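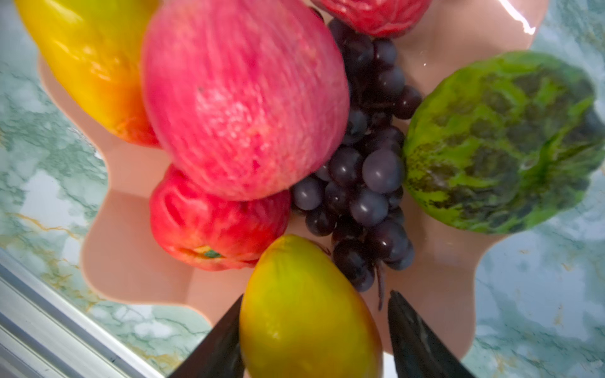
Kavitha Shenoy objects that a claim for misrepresentation cannot stand when the claimants signed a consent form before boarding. Her point needs answering first. Slide 2.

Home Talks Notes Contact
Search this site...

Consent given on false information is open to challenge. The Nevarcombe form was one page, in English only, and did not name the place of arrival. Pause here.

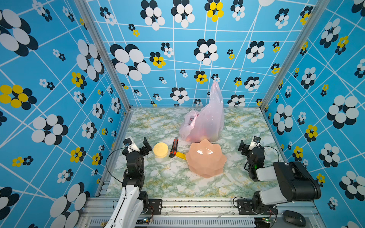

Slide 3 - the time limit. The claimants have 60 days from arrival to file, and 30 had gone before anyone read them the form in their own language. Hand over to Bernardo Macedo for costs.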